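Naltgate lending room passes its busiest winter yet
20 Feb 2021

If you have walked down Serra Street lately and wondered why so many of your neighbors seem to be carrying carpet cleaners, cake stands and folding ladders home under their arms, the answer is the Naltgate lending room, which has just come to the end of the busiest winter it has ever had. Members have borrowed 3,795 items since September, and the two front shelves, which used to be full by Friday evening, now spend most of the week half bare.

The idea is a lovely old one and hasn't changed much. You join for the year, you pick out what you need from the list, and you bring it back clean. Cleaning gear goes out more than anything else, with garden tools close behind now that people are starting to think about their flower beds (a little early, if you ask those of us who still have snow by the back steps).
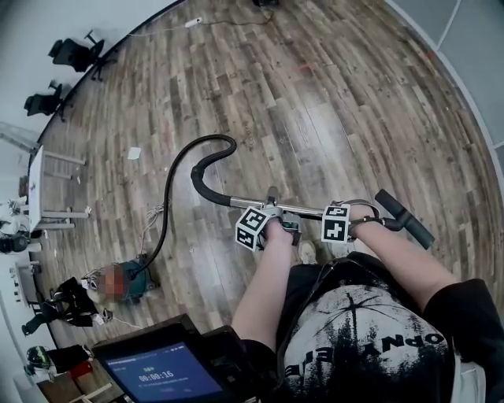

A canister vacuum cleaner, held by the handle with both hands.

There will be some changes in the coming weeks. The standard loan stays at seven days, but larger things can now be kept over two weekends, a change that came from members who were tired of hauling a tile cutter back across town with the bathroom half done. The yearly fee goes up to $31, and anyone over 65 will go on paying nothing at all. Pickup is still by appointment and at the door, with masks please, and the phone is answered every weekday morning until noon.

The list itself has moved as well — it was kept for years in a big green binder that had lost most of its rings, and it is now on the Okico website, where you can look things up and put your name down for them. The binder is still by the door for anybody who likes it better.

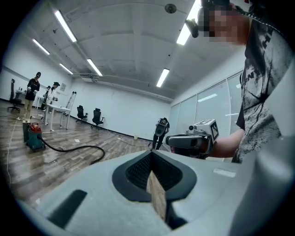
Ermanno Mazza would like to see the lending room open one evening a week as well, saying that plenty of people on his street work until six and have never once been able to get there before it closed. He added that he would happily pay a few dollars more for it.

An evening opening is being looked at for later in the spring, once the heating at the back has been fixed. In the meantime the lending room would be very glad of a pressure washer, extra-long extension cords and any sewing machine that still runs. Soltari Hardware is taking drop-offs at its side counter during store hours, so please tape a note with your name and phone number to whatever you leave.
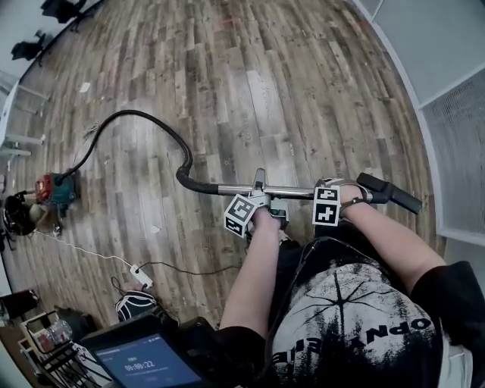 Two hands on a long chrome handlebar.

Membership forms can be picked up at Soltari Hardware or at the lending room door.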